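Tips > Laundry and linen > Folding and storing clothes

Folding and putting away clothes so they stay folded

Most of the trouble people have with drawers comes from folding too late, on the wrong surface, and to the wrong size. These are the methods I have used at home for years, along with a few sent in by readers. None of them needs special equipment.

Start with the surface

A bed is the usual place to fold and it is a poor one. The mattress gives under your hands, so creases get pressed in at an angle, and you have to bend. A table at hip height is much better. If yours is bare wood or has a rough top, put a flat sheet over it. An old cotton one is ideal. It stops knitwear catching, it keeps crumbs and polish off clean washing, and when you have finished you can take it outside and shake it. Avoid anything slippery such as polyester satin, as the pile will slide about while you work.

Clear the table completely first. Folding around a fruit bowl gives you small, uneven folds.

When to fold

Fold things when they are fully dry and no longer warm. Clothes straight from the tumble dryer feel dry but still hold some steam, and if you stack them at once the ones in the middle can smell musty by the end of the week. Spread them out for ten minutes. The exception is anything you want to smooth without ironing, such as tea towels and pillowcases. Those can be flattened by hand while warm, left in a single layer until cool and then folded.

Clothes dried on a line or airer should be checked at the seams, waistbands and pocket linings. These are the last places to dry. Press the inside of a jeans pocket between finger and thumb. If it feels cool, leave it another hour.

Jeans and heavy trousers

Do up the button and zip. Hold the jeans by the waistband, give one hard shake and lay them flat with one leg on top of the other, back pockets outwards. Push the point of the crotch seam back in so that the long edge is straight. Fold the hem up to just below the waistband, then fold in half again. For a deep shelf, stop there. For a drawer, fold into thirds instead, and they will stand on edge.

Dark denim should be stored away from pale clothes for the first few washes. The dye rubs off dry as well as wet, and a cream jumper that has spent the winter under new indigo jeans will show it.

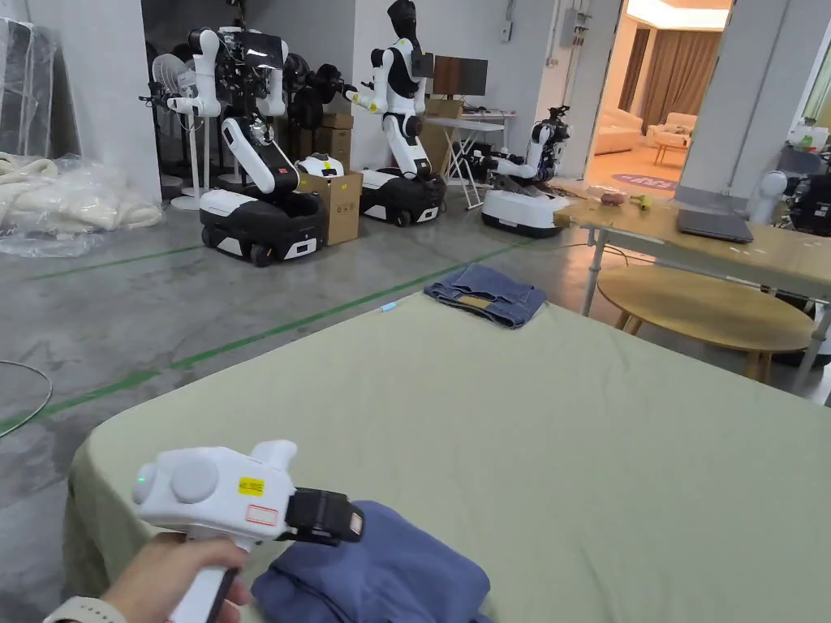
Sort by thickness before you sort by owner. It sounds like extra work but it makes the stacks much steadier, and you can split them between people afterwards. Heavy items go at the bottom, with sweatshirts and thick jersey next and T-shirts on top. A stack should be no taller than the length of your hand from wrist to fingertip. Any higher and you will pull the whole lot over when you want something from the middle.

Sweatshirts and hoodies

Lay the garment face down. Fold one side in to the middle, bring the sleeve back straight down, and repeat on the other side. You should have a long rectangle. Fold the hood down flat over the back, tuck in the cord ends, and fold the bottom up in two moves. Do not try to fold a hoodie into a small square. The thickness has to go somewhere, and it will simply spring open in the drawer. A longer, flatter shape holds better.

T-shirts

The same method works, but with the final fold in thirds so that the shirt stands up. To test it, stand it on the table and let go. If it falls over, the folds are too loose or the shirt is folded too wide for its height. Cut a piece of stiff card to the width of your drawer section and use it as a guide for the first few. After a dozen or so you will not need it.

Knitwear

Always fold, never hang. Wool stretches under its own weight and a hanger will leave points at the shoulders. Fold loosely and put a sheet of acid-free tissue inside the fold of anything you will not wear for months. Change the position of the folds once in the season – half an inch either way is enough – so the fibres are not always bent in the same place.

Clean everything before it is put away for the summer. Moths are drawn to skin oils and food marks more than to the wool itself. I do mine in June, on a dry day with the windows open. Cedar blocks do help a little, but the scent fades and they want a light rub with fine sandpaper to bring it back. I would not rely on them alone.

Sheets and fitted sheets

For fitted sheets, put a hand inside each of two neighbouring corners, bring your hands together and turn one corner over the other. Do the same with the remaining two, then tuck all four together. Lay the sheet down with the elastic facing up, fold the elastic edges in until you have a rough rectangle, and fold from there as you would a flat sheet.

Bríd Duggan wrote in to say that she stores each set inside one of its own pillowcases. I have tried it and it saves a good deal of hunting through the cupboard. Fold the sheets slightly narrower than the pillowcase, slide them in and turn the open end under.

Drawers and boxes

Measure the inside of the drawer before buying dividers. The outside measurement is no use, and the runners often take up more than you expect. My own drawers are 500 mm deep inside and 87 mm high, which rules out most of the ready-made boxes. I cut down shoe boxes and have had no reason to replace them.

If you do want to buy, Zallport make a plain fabric divider that can be trimmed with scissors, and the Trunard lidded box is good for the top of a wardrobe. Do not use sealed plastic boxes for anything that may be slightly damp, and do not keep leather belts in them at all.

Lining paper is worth having in old chests, where the bare wood can snag or stain. Plain wallpaper lining is cheaper than the scented kind. Cut it a little short so it does not ride up at the back, and hold the corners with a dab of flour paste – it comes away with a damp cloth later.

Sharp creases

A crease from storage can usually be removed without an iron. Hang the garment in the bathroom while someone has a shower, then smooth it downwards with the flat of your hand and leave it to dry in another room. For a stubborn line across the knee of a pair of trousers, lay a barely damp cloth over it and press with a warm iron, lifting and setting down. Sliding the iron back and forth can leave a shine on dark cloth.

Readers' additions

Kam-wah Shek turns printed T-shirts inside out before folding, so the prints do not stick to one another in warm weather. If two have stuck already, put them in the freezer for an hour and peel them apart slowly.

Another reader suggests keeping one empty basket at the foot of the stairs for folded clothes only. Anything unfolded goes back to the table. We have done this for a year or so and the main difficulty is the cat.

Socks should be folded in half together. Balling them stretches the cuff of whichever sock is on the outside, and it is usually the same one each time.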